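Grivutville Equipment Planning Group
Minutes, March meeting, 10 a.m.

1. Minutes of the previous meeting
Accepted with one correction to the freight line for the Uvberg order.

2. Hand-held grippers
The group reviewed the request for a further pair of hand-held grippers, with spare finger tips and wrist straps. The Medeiros quote stands at $1401 per unit, freight excluded, and is valid for 30 days. Birton has not yet quoted. It was agreed that no order be placed until both quotes are in hand.

3. Consumables
An allowance of $1000 was approved for tips, cables and straps. Replacement tips are to be stored by colour and labelled. The stock list currently shows 74 items, several of them obsolete.

4. Handover tasks
The group noted that passing an object from one gripper to another requires two units, and that the budget should provide for pairs.

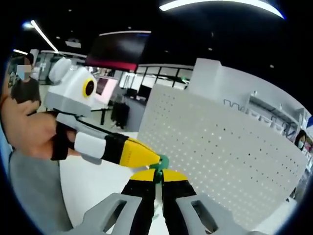 Uvberg asked whether the second pair could be leased until the end of the budget year, as repair costs were still unknown. The group agreed to seek a lease price from both suppliers.

5. Other business
Shelving deferred.

Meeting closed at 11:30 a.m.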